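Marden Quilt Exchange Opens Its Fall Round

2 Oct 2020

The Marden quilt exchange has opened its fall round, and this time the blocks will travel by mail only. Forty-four quilters have signed up, from Marden and from Zusau, and each of them will sew blocks for the others until the end of the season.

The pattern for this round is called Grelisitz. It is a simple star with a wide border, drawn in September by Refilwe Joubert, who also wrote the instructions. She chose it so that beginners can join without fear of small triangles.

"In the last round we had many points that did not meet," Joubert said. "I like a pattern which forgives you a little. If your seam is not perfect, the star still looks like a star."

The colors are free, but the background of every block must be a plain fabric — no prints, please, also not very small ones. Cotton should be washed and pressed before cutting.

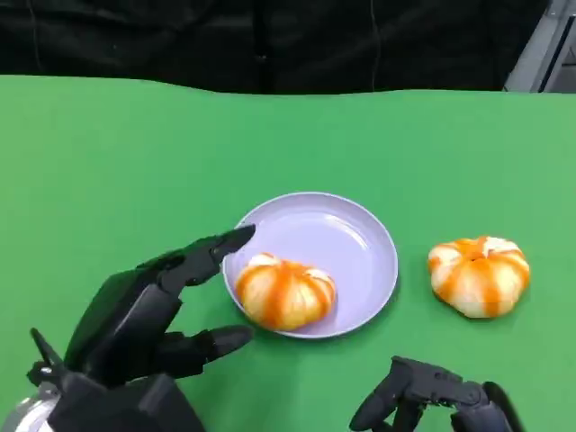 A green table covering in front of a black curtain.

The finished blocks will become 2 large quilts and a number of lap quilts. The large ones will be raffled, and the group hopes to sell 300 tickets. Money from the raffle pays for batting and thread, of which the group used a lot last year.

Fabric shop Mạc has put aside 200 fat quarters for members at a lower price. They can be ordered by phone and picked up at the side door.

Quilters who still want to take part can ask for the pattern sheet by letter or e-mail. Please write your name on a paper pinned to each block, not on the fabric itself — last time the ink went through to the front on several of them. Late blocks are also welcome and will be kept for the next round.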